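Monday, memory bench, late morning

Second day of teleop on the desktop towers. I drove, Concetta kept the log, and Edivaldo wandered over every so often to tell us we were going too slow (we were, but slow data is still data and I will die on that hill). Set is called Wogan memory, same storage layout as last time, so whoever picks this up should find everything where they expect it.

Before touching anything I checked the two views against each other. The bench camera is good for seeing what the arm is up to, and the wrist camera is good for everything that matters once the fingers are down in the case. Last month we had the wrist stream lagging and only noticed at training time, so now I do a slow wiggle of the wrist at the start of every batch and look for it in both streams. Takes no time at all. Please do it!

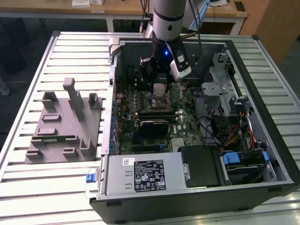
Marcela reckons the wiggle ought to be its own labeled segment, so the policy doesn't learn that every task starts with a little dance. She said the Ciston set had exactly that problem and the arm would wave hello before each grasp for weeks. Fair point, and I've added a "sync" tag to the segment list. Jummai, if your trimming script drops anything it doesn't recognize, it needs to know about this one.

OK, numbers. We came in with 1763 usable episodes across all the desktop tasks and the goal for the month is 2817, which sounded fine when I said it out loud in the planning meeting and sounds a lot less fine now. The plan for this session was 45 on memory. I want them varied: different approach heights, different pauses, different angles of the wrist on the way in. Left to myself I settle into one comfortable groove and do it the same way over and over, and then we end up with a policy that knows my groove and nothing else. Concetta started calling out a starting position before each run, picked off a shuffled list, and that helped a lot. It also stopped me chatting between takes, which she may have had in mind.

Things that bothered me while driving:

The depth is hard to judge from the operator's chair. I keep stopping high, then creeping down in tiny steps, and those tiny steps show up in the action log as a long flat stretch with nothing much happening. Kieran wants to filter them out. I'd like to keep them for one training run and see what the policy does, then filter and compare. 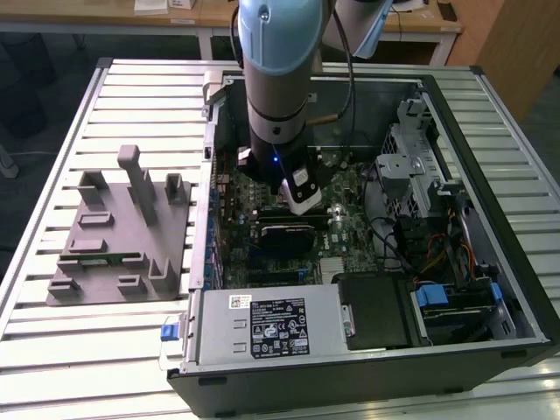
The other thing is the leader arm, which has a bit of stickiness in the wrist roll. You push, nothing, you push more, and then it goes all at once. I've been working around it by rolling early, well above the board, and only coming down once I'm happy with the angle. That's a habit the model will copy, so I wrote it in the operator notes. Edivaldo says he'll take the joint apart when we're off the bench for the evening.

Also decided, after some back and forth: failed tries stay in. If I miss and recover, the whole thing gets saved as one episode with a "recovery" tag. If I miss and give up, it's saved as "abort" and kept out of the main training split. No deleting on the spot, even the embarrassing ones. I know it's tempting.
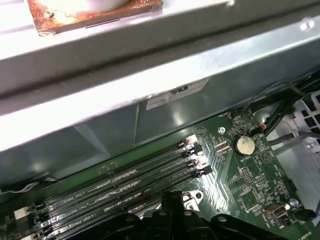 Labels took up most of our lunch conversation. Up to now the prompt text has just said "the memory slot," and that's plainly not good enough when there are four of them lying side by side and the language is supposed to tell the arm which one. Concetta suggested we use the names printed on the board itself, DIMM2_CPU1 and DIMM4_CPU1 and so on, since you can read those right off the wrist view. I like it for the log. For the prompts I'd still want a plain version too (first slot, second slot, counting away from the processor) for anybody giving commands who hasn't got their nose in the board. So each episode gets both, and Jummai can decide at training time which one to sample. Nidasov's old annotation sheet has a spare column we can use for it.

One catch. "First" and "second" depend on which way you're looking, and the wrist rolls. I wrote the rule down as counting from the processor side always, whatever the camera happens to be doing. If you annotate, follow that even when it feels backward.

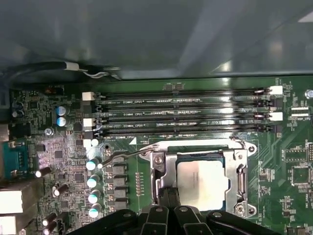 I'd like the second pass on labels done by somebody who wasn't driving. When I label my own runs I know what I meant to do, and I write that down instead of what the arm did. Kieran and Marcela said they'd swap batches. Gukik exports still can't hold two text fields per episode, so for the time being the plain version goes in the notes field with a slash in front of it. Ugly, but it parses.

To do before the next session:

Fix or swap the wrist roll joint (Edivaldo)
Add "sync" and "recovery" to the trimming script (Jummai)
Shuffle a fresh list of starting positions, with more low ones (Concetta)
Rewrite the operator notes so they fit on one page (me)
Ask Kieran what threshold he wants for the flat stretches

Haven't checked the final episode count against the log yet. Doing that after coffee, and I'll put the number on the shared sheet.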